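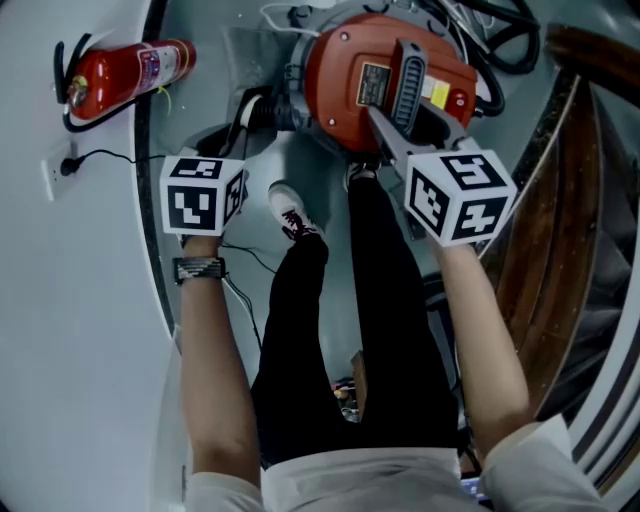

White shirt, black trousers, pale floor.

Moving a freestanding oven range myself, floor protection?
Posted by kettonrenter, 2 replies

I moved into a second-floor apartment in October and the kitchen has a freestanding range that sits too far out from the wall. There is a gap behind it where things fall. I would like to pull it out, clean back there and push it back properly. The floor is a floating floor in a light gray color, put in by the last owner. The box in the closet says Husine on it and I can't find anything on how much weight it takes.

It is an electric range. The manual says it weighs 293 pounds, which seems like a lot, but it is a double oven. There are 4 feet and I think they are the screw kind. My brother-in-law can help for an evening. Do I need to rent a dolly or can two people slide it? I already scratched the floor a little moving the fridge and don't want to do it again. Also, is it OK to leave it plugged in while it moves?

Sarnholm_Dave
Don't leave it plugged in. Turn off the breaker first, pull the range out far enough to reach behind it, then unplug it. If it is hardwired with no plug, stop there and call an electrician.

For the floor, take out the bottom drawer and look at the feet. Most of them screw up and down with a wrench. Take the oven racks out too, they are heavier than you'd think. Lay down two sheets of thin hardboard, smooth side up, butted right against the front feet. One of you tips the range back slightly from the front while the other slides the board under. Then walk it out a few inches at a time, one side and then the other. Don't pull on the door handle. I bent one that way.

Sweep before you put the boards down. Grit under the board is what does the scratching.

When it goes back, check that the anti-tip bracket catches the rear foot. It is a small metal piece screwed to the floor or wall. If yours sits too far forward, it may be that the bracket is in the wrong place, or that the cord is bunched up behind it. Look at that before you push hard.

ekstromfan
just use furniture sliders from the hardware store. did mine alone in 20 min

kettonrenter
Thanks both. It was the cord. The outlet is mounted straight behind the range and the plug is one of the big straight ones, so it can't go back any farther. I've asked the landlord about a flat plug. The hardboard worked fine and there are no new scratches. I didn't try sliders because the feet are narrow and I didn't trust them to stay on.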